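Can machines do household chores yet? A short thread on the dullest one I know, which is getting through a door. (1/6)

It sounds trivial until you write it down. Find the lever, close on it, turn, then move a whole body without letting go of the problem. We run it in simulation first. (2/6)

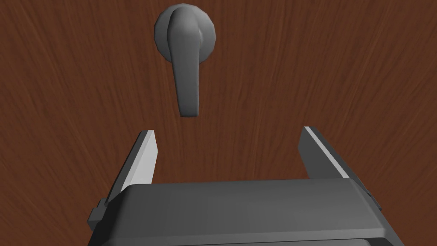
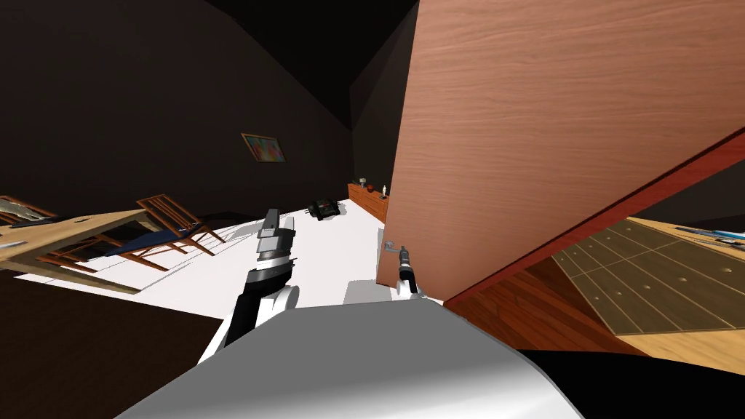

Simulated door, wood-grain finish, gripper in view both times.

(3/6) The lever
In the first one the fingers are open and the lever hangs straight down above the gap. Contact is the hard bit. A centimetre of error and you are pushing on wood.

(4/6) The edge
Second one: door open, right gripper close to its vertical edge. People do this with a hip or an elbow. Zeyu Liao wants a whole-body version – I think that is a year off.

(5/6) The numbers
600 attempts on our simulated door, 421 clean passes. A chore you repeat up to 600 times a month needs far better than that. Jinfeng Xiong's view is that a real hinge will cost us more again, and I agree.

(6/6) So, yet?
Doors in simulation, mostly. Doors in a real flat with a sticky latch, no. Adhiambo Wanyama is fitting two test doors at Druvorberg in December, one of them badly hung on purpose. Will post the failures too.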